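Week 4 handout: Packing and cabling for table work in glazed halls

Glazed roofs admit strong daylight. Plan the table before unpacking and allow 20 minutes for set-up.
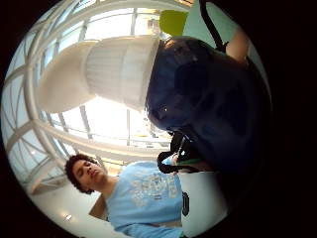 Stelios Michailidis
Sessional Instructor, Equipment Handling

1. Daylight
Pale panes wash out small markings, and white items lose their outline against them. Read labels with your back to the brightest part of the roof. Port lights are harder to see in direct sun; shade them with a hand when checking.

2. Table layout
Keep the hub on a flat part of the cloth, with the plugs on one side. Cables fan out and tangle near the plugs first, so sort them there before moving anything else. Straps are handled separately. Printed packages stay on the table until the barcode has been recorded.

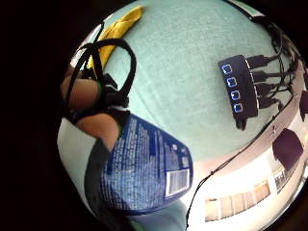 Fig. 2. Hub with four blue port lights, black cables and barcoded package on green surface.

3. Bags and straps
Soft bags hide loose straps. Check the underside of each bag and gather any hanging loop before lifting. Look down at waist level for items that may catch.

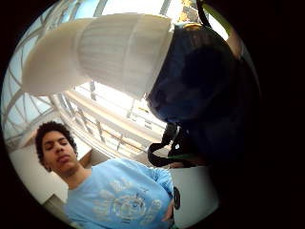

Fig. 3. Strap hanging in a loop below the navy item.

Reading for next class: Karras, section 16.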